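가정 수납과 생활용품 3주차 강의 노트
수납 용기: 뚜껑, 손잡이, 걸쇠, 그리고 "다 들어간다"는 말

담당: 딤프나 시핸
실습 조교: 에밀리아노 푸엔테알바
배포일: 2025년 1월 13일
실습실 정원: 최대 16명. 자리가 차면 다음 시간대로 옮겨 주세요.

지난 시간에 이어서

지난 시간 끝에 록사나 파체코 씨가 "결국 좋은 통을 사면 해결되는 것 아니냐"고 물었고, 시간이 없어 대답을 미뤘습니다. 오늘 노트는 거의 전부가 그 대답입니다. 미리 말하면 저는 그렇게 생각하지 않습니다. 수납 용품 매장의 진열대 앞에 서면 누구나 잠깐은 그렇게 믿게 되는데, 그 믿음이 집에 와서 얼마나 가는지는 각자 찬장을 열어 보면 압니다. 저도 작년 8월에 그라카노 통을 한 묶음 사서 부엌 선반을 채웠고, 지금 그중 상당수에는 다른 통의 뚜껑이 들어 있습니다.

교재의 해당 장은 읽어 오되 그대로 받아들이지는 마세요. 특히 "모든 물건에는 제자리가 있다"로 시작하는 절이 문제입니다. 제자리가 있다는 주장은 물건의 종류가 바뀌지 않는 집에서만 성립합니다. 과일이 들어오고 나가고, 아이 블록이 거실에서 부엌까지 굴러다니고, 받아 온 접시가 늘어나는 집에서는 제자리라는 것이 달마다 달라집니다. 교재의 예시 사진에는 그런 집이 없습니다.

뚜껑에 대하여

뚜껑 달린 용기는 수납 책에서 늘 좋은 대접을 받습니다. 먼지가 안 들어가고, 쌓을 수 있고, 보기에 깔끔하다고들 합니다. 먼지 이야기는 맞습니다. 쌓을 수 있다는 말은 뚜껑 윗면이 평평할 때만 맞는데, 살짝 볼록한 뚜껑이 의외로 많습니다. 매장에서는 하나만 꺼내 놓으니 그게 잘 안 보입니다. 살 생각이면 같은 것 두 개를 포개 보고 손가락으로 옆을 밀어 보세요.

깔끔해 보인다는 세 번째 이유는 저는 반쯤만 인정합니다. 불투명한 뚜껑을 덮으면 안이 안 보이니 당연히 깔끔해 보입니다. 같은 이유로 안에 무엇이 있는지도 잊습니다. 카예타노 올메도 씨가 제출한 기록지에 이런 줄이 있었습니다. "선반 맨 위 흰 통, 내용물 모름, 열어 보니 빈 통." 빈 통을 보관하기 위해 선반 한 칸을 쓰고 있었던 셈인데, 웃을 일이 아니라 아주 흔한 일입니다. 기록지를 걷어 보면 반마다 나옵니다.

뚜껑을 여는 동작도 따져 봐야 합니다. 그냥 얹는 뚜껑, 눌러 끼우는 뚜껑, 경첩으로 붙어 있는 뚜껑은 하루에 여러 번 쓰는 물건일수록 차이가 크게 느껴집니다. 얹는 뚜껑은 한 손으로 들 수 있지만 들고 나서 내려놓을 자리가 필요합니다. 상판이 좁은 부엌에서는 그 자리가 없어서 뚜껑이 개수대 옆이나 다른 통 위로 갑니다. 눌러 끼우는 뚜껑은 몸체를 잡아 줄 손이 하나 더 있어야 하고, 모서리 하나가 덜 눌린 채로 며칠을 가는 경우가 많습니다. 경첩 뚜껑은 잃어버리지 않는 대신 뒤쪽에 열릴 공간을 내줘야 합니다. 벽에 바짝 붙여 두면 반만 열립니다. 카탈로그 사진에서는 늘 벽에 바짝 붙어 있지요.

손잡이와 걸쇠에 대하여

큰 통에는 대개 손잡이가 달려 있습니다. 옮기라고 달아 놓은 것인데, 실제로 옮기는 집이 얼마나 되는지 의심스럽습니다. 한번 채운 큰 통은 무거워서 그 자리에 눌러앉고, 그 뒤로 손잡이는 옆 물건에 걸리는 돌출부가 됩니다. 폭을 잴 때 손잡이까지 포함해서 재세요. 제품 설명의 치수가 몸체만 잰 것인지 돌출부까지 잰 것인지 적혀 있지 않은 경우가 있고, 클레사이드 제품 설명서를 수업에서 같이 읽었을 때도 결론을 내지 못했습니다.

걸쇠는 더 회의적으로 봅니다. 작은 걸쇠가 달린 상자는 가게에서 딸깍 소리가 나서 기분이 좋습니다. 집에서는 한쪽만 채우고 한쪽은 풀어 둔 채 쓰게 됩니다. 한쪽만 채울 거라면 걸쇠 없는 상자를 사는 편이 쌉니다. 브라울리오 로블레스 씨는 여기에 반대했는데, 차에 싣고 다니는 상자라면 걸쇠가 있어야 한다고 했고 그 말은 맞습니다. 가정 안에서 움직이지 않는 상자에 한정해서 하는 이야기로 읽어 주세요.

옆면에 골이 진 통도 한마디 해 둡니다. 골은 얇은 판을 덜 휘게 하려고 넣는다고들 설명합니다. 설명은 그럴듯하고, 닦을 때는 귀찮습니다. 부엌에 둘 것이라면 골 사이에 끼는 것을 누가 닦을지 먼저 정하세요.

성격이 다른 물건이 한 상판에 있을 때

실습에서 제가 가장 자주 보는 실수는 첫 손에 용기부터 잡는 것입니다. 상판 위에 과일, 접시, 놀잇감, 빈 상자가 섞여 있으면 사람은 빈 상자를 보고 "여기 넣으면 되겠다"고 생각합니다. 빈 상자가 하나 있다는 사실은 무엇을 거기 넣어야 한다는 근거가 되지 못합니다. 그런데도 늘 그렇게 됩니다. 바나나와 블록이 같은 통에 들어가는 것을 저는 여러 번 봤습니다.

교재는 이럴 때 "종류별로 나누라"고만 씁니다. 종류라는 말이 너무 편합니다. 색으로 나눌 수도 있고, 재질로도, 쓰는 사람으로도 나눌 수 있는데 교재는 무엇을 기준으로 삼을지 끝까지 밝히지 않습니다. 노란 바나나와 노란 블록을 색이 같다고 함께 두는 사람은 없겠지만, 양념통 진열을 색으로 맞추는 사람은 많습니다. 저는 그 둘이 그렇게 다른 일인지 모르겠습니다.

제가 권하는 순서는 이렇습니다. 완전한 방법이라는 뜻은 아니고, 다른 순서가 더 나았던 분은 기록지 뒷면에 적어 주세요.

먼저 썩는 것을 뺍니다. 과일은 닫힌 통에 넣지 않습니다. 바나나는 특히 그렇습니다. 뚜껑 덮은 통에 두고 잊어버린 바나나가 어떻게 되는지는 설명하지 않겠습니다.

다음으로 돌아갈 곳이 이미 있는 것을 돌려보냅니다. 접시는 대체로 여기에 들어갑니다. 접시를 상판에 두고 그 위에 무엇을 얹는 순간 접시는 쟁반이 되고, 며칠 안에 정말로 쟁반으로 쓰이게 됩니다.

그다음이 놀잇감입니다. 블록처럼 작고 모양이 일정한 것은 뚜껑 없는 얕은 상자가 낫습니다. 아이가 뚜껑을 다시 덮어 줄 거라는 기대는 하지 마세요. 어른도 안 덮습니다.

남은 것만 놓고 용기를 고릅니다. 이 단계까지 오면 남은 물건이 별로 없어서 용기를 새로 살 이유가 사라지는 경우가 많습니다. 그래서 수납 용품 회사의 안내서에는 이 순서가 잘 나오지 않는다고 저는 짐작합니다. 짐작일 뿐입니다. 스키모비에르 안내서의 정리 순서는 첫 단계가 "용기를 준비한다"로 되어 있으니 과제할 때 비교해 보세요.

빈 용기

빈 용기를 어떻게 할 것인가는 교재에 아예 없습니다. 정리를 마치면 빈 통이 나오는데, 책은 정리를 마친 장면에서 끝납니다. 제 생각에는 빈 용기도 물건으로 세고 자리를 줘야 합니다. 큰 통 안에 작은 통을 넣어 두는 방법이 흔하지만, 뚜껑까지 함께 넣으면 안에서 기울어져 부피가 도로 늘어납니다. 뚜껑은 따로 세워 두는 편이 나았습니다. 다만 이 방법은 뚜껑끼리 모양이 비슷할 때 짝을 찾느라 시간을 씁니다. 사발라 선반을 쓰는 분들이 칸막이에 뚜껑을 꽂아 보았다는데, 둥근 사각형 뚜껑은 자꾸 굴러 나왔다고 합니다. 더 나은 방법을 아는 분은 알려 주세요. 저도 아직 모릅니다.

"나중에 쓸 것 같다"는 이유로 남긴 빈 통은 다음 학기 실습에서도 비어 있었습니다. 표본이 우리 반뿐이니 일반화하지는 않겠습니다.

이름표

이름표를 붙이라는 조언에도 저는 유보적입니다. 이름표는 붙인 날의 내용물을 말해 줄 뿐입니다. 밀가루라고 적힌 통에 단추가 든 집을 우리는 이미 기록지에서 보았습니다. 그래도 붙이겠다면 뚜껑 말고 몸체에 붙이세요. 뚜껑은 서로 바뀝니다.

색이 같은 용기를 모아 쓰면 이름표 없이는 구분이 안 된다는 반론이 있었습니다. 맞는 말이고, 저라면 그때는 색이 같은 용기를 모으지 않는 쪽을 먼저 생각해 보겠습니다. 흰색과 크림색으로 통일한 선반이 사진에 잘 나온다는 것은 압니다.

실습 안내

실습은 2시간입니다. 상판 위에 올라온 물건을 위의 순서대로 다루고, 단계마다 손을 멈추고 기록지에 적습니다. 용기를 여닫은 횟수는 적지 않아도 됩니다. 대신 뚜껑을 연 뒤 어디에 내려놓았는지는 꼭 적으세요. 에밀리아노가 돌면서 기록지를 확인하지만 답을 알려 주지는 않습니다.

용기는 실습실 것을 씁니다. 자기 집 통을 가져와도 되느냐는 문의가 있었는데, 가져오려면 뚜껑과 몸체를 같이 가져오세요. 지난번에 뚜껑만 가져온 분이 있었습니다.

과제

집에서 뚜껑 있는 용기 3개를 골라 각각 무엇이 들었는지 열어 보기 전에 적고, 연 다음에 다시 적습니다. 두 기록이 같으면 같다고만 쓰면 됩니다. 다르면 왜 달라졌는지 짐작해서 쓰되 반성문처럼 쓰지는 마세요. 용기를 새로 사서 해결했다는 과제는 받지 않습니다.

다음 시간에는 서랍으로 넘어갑니다. 서랍 칸막이에 대해서도 제가 좋은 말만 하지는 않을 테니, 칸막이를 이미 주문한 분은 포장을 뜯지 말고 기다려 주세요. 교재의 서랍 장은 앞부분만 읽어 오면 됩니다. 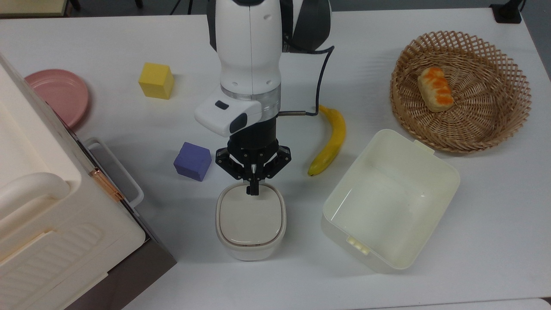 뒷부분의 도표는 출처가 적혀 있지 않아서 수업에서 다루지 않습니다. 출처를 찾은 분은 에밀리아노에게 전해 주세요.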